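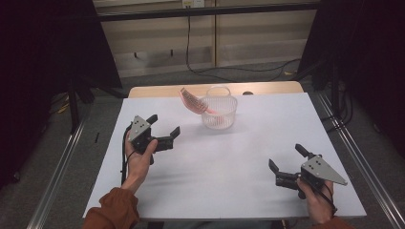 Stullier small things: brush and basket

README, last touched 12 Dec 2020, Niall Morrison

What's in here
Pictures and short notes on putting a hairbrush in a little basket and taking it out again. Part of the wider tidying set (Stullier). Other folders cover the bathroom shelf and the hall drawer, each has its own readme, don't mix the notes up please.

The things
Brush: pink, detangling kind, oval head with open looping ribs, thin grey bristles, long handle.
Basket: small, plastic, upright slats with gaps between, solid rim, one arched loop handle fixed at the rim.
Table: white top, otherwise kept clear for this job.
Names used in the notes are just "brush" and "basket". Bruno's older notes say "comb" in places, same item, will fix.

What counts as tidy
Brush in the basket, either end first. Leaning on the rim is fine. Brush lying across the top of the handle is not fine, goes down as "missed". Basket tipped over is "spilled" even if the brush is still in it. Basket pushed along but upright, still tidy.
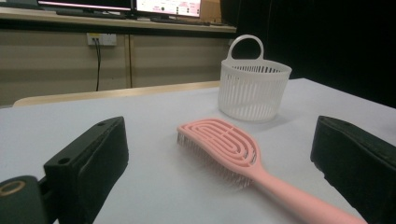
Bristles up or bristles down at the start, write down which. It matters more than you'd think as the handle sits at a different height off the table. "On its side" was tried as a third start in June and dropped, it rolls over when you let go.

The loop handle gets in the way. Come in from the open side if you can. If the brush catches on it, lift out and go again, one go not two, and put "caught" in the notes column.

How it's laid out
200 goes in all, in 2 halves. First half is putting in, second half is taking out. Notes are one line per go, plain text, commas between:
go number, start, end, note
Start is up or down. End is tidy, missed or spilled for putting in, and out or stuck for taking out. Note can be blank. Please dont put commas in the note, it breaks the count sheet.

Known problems
- 14 goes have no start written down. Left in with a dash.
- A few "missed" should probaly be "caught", see Greenberg's list in the same folder.
- Spelling of "tidy" varies. Search for "tidey" as well.
- Light changes over the afternoon, nothing done about it. 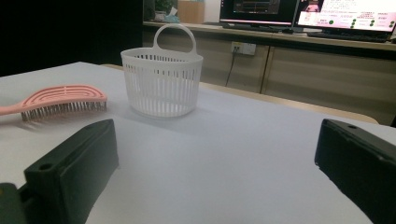
Where the brush starts: anywhere on the white top within easy reach, handle can point any way. Basket goes further back, not touching the brush. Turn the basket between goes so the loop isn't always in the same spot. Early lines don't say which way it was turned, later ones do, look for back / left / right / front in the note.

Using it
Fine for anything to do with tidying, sorting, small household bits. Not much good if you want lots of different brushes, there's one. Nor for hair care obviously. If you join it to the Ollura folder the end words differ, they say "in" where we say "tidy", so swap those first.

To do
check the dashes
comb > brush
same again with a deeper basket, maybe
go through Greenberg's list and change the end words

Changes or mistakes, tell Niall. Put the go number in or I won't find it.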